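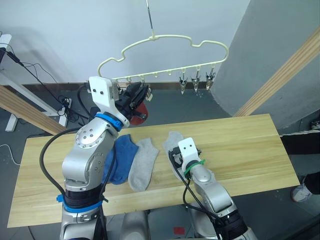
Trostside gripper trial – progress report, October

To: Wanting Hou, Valtham program office
From: Milan Prins

Short version. Sock hanging is running on both arms, grippers compared on everything except towels. Slower than the plan said. Budget fine. One decision needed from you, see the end.

Where we are

1,118 attempts logged since the last report. Of those 361 are on the narrow fingers (the Dong set) and the rest on the wide Hasska pads. Not an even split, I know. The Dong set came late and we kept going with what was on the bench. Will even up in the next block.

Task hasn't changed from the proposal. Socks flat on the table, one arm picks, other arm works the hanger side, sock ends up clipped. Small cloud-shaped hanger with metal clips, hangs from a rod over the table. Ankle socks only for now. Long socks after the camera work, they droop out of view as soon as they leave the table.

Grippers

Wide pads – good on anything lying flat with a bit of thickness. Toe end is easiest. Cuff end is a pain, two layers, the pads take the top one and leave the bottom one behind about half the time it matters. Forgiving when the camera is out by a few millimetres, and the camera is often out by a few millimetres.

Narrow fingers – much better at the cuff, both layers most times. Worse at everything to do with force. They press into the tabletop if the height is off even slightly and the arm faults. We had 121 faults in total over the period and the narrow fingers own most of them, on the smaller share of the attempts. Softer tips would probably fix it. Haven't tried.

Swap time between sets is down a lot now that both go on the same white bracket. Used to be most of a morning with the recalibration. Now it's before the kettle boils, plus a check run.

Clips are still the weak spot for both. Squeezing is easy. Finding the clip is not, they swing when the hanger gets bumped and then you wait. Tried waiting a fixed time, wasteful. Currently the controller looks twice and goes if the clip is in the same spot both times. Better but it still goes for the wrong clip when two hang close together.

Controllers

Ran old and new side by side on the same sock layouts, wide pads only. New one is smoother coming down to the table, fewer stabs. It's also slower to start each move and I dont have a good explanation yet. Looks like a delay in the messaging between the two arms, one side waits for the other even when it has no need to. Logs are with our software people, answer expected before the next report.

One honest problem. With both arms moving, the new controller will sometimes let the left elbow swing wide to keep clear of the right. Fine in open space, not fine next to a hanger. Added a no-go zone and the swings stopped, but so did a few moves we wanted. Needs tuning.

Camera

Head view is good for the table and poor for the grasp itself. The arm gets in front of its own work, and a sock can end up half behind it. Two grey socks close together also get read as one big sock, blue next to grey no trouble. I would like wrist cameras on both sides. We borrowed one for the right arm for a short test, 307 attempts, and missed picks at the cuff dropped clearly. Had to give it back. Those attempts are inside the total above, not extra.

Cables

Boring but it cost us days. The gripper cable on the right was catching at full reach and pulling the connector loose, which looked exactly like a gripper failure in the logs. Some of the earlier "gripper failed" entries are really cable. We've gone back and marked the ones we are sure of and left the rest alone. Zip ties on the arm now, service loop left long on the other side. No connector faults recorded after that.

Not done

– towels. Not started, pushed to next period
– long socks, as above
– timing against a person doing the same job. Have the method written, haven't run it
– write-up of the calibration steps so somebody other than me can do it. Half a page exists

Spending

On plan for labour, under on parts becuase the second set of soft pads is back-ordered. Travel to Valtham for the review not yet booked, will need to be charged to this period.

Decision needed

Two wrist cameras, or the softer tips for the narrow fingers. Parts line covers one of those comfortably and not both. My preference is the cameras, they help either gripper and we'll want them for towels regardless. If you'd sooner have the gripper question settled first then tips, and I'll live with the head view a while longer. Either way I need to order soon, supplier lead times are getting silly.

Next period

Even up the attempt counts. Controller delay sorted or at least explained. Retune the no-go zone. First towels, flat only, no folding. Spreadsheet with the per-gripper numbers is in the shared folder – second tab, ignore the first, it's from before the cable fix.

Milan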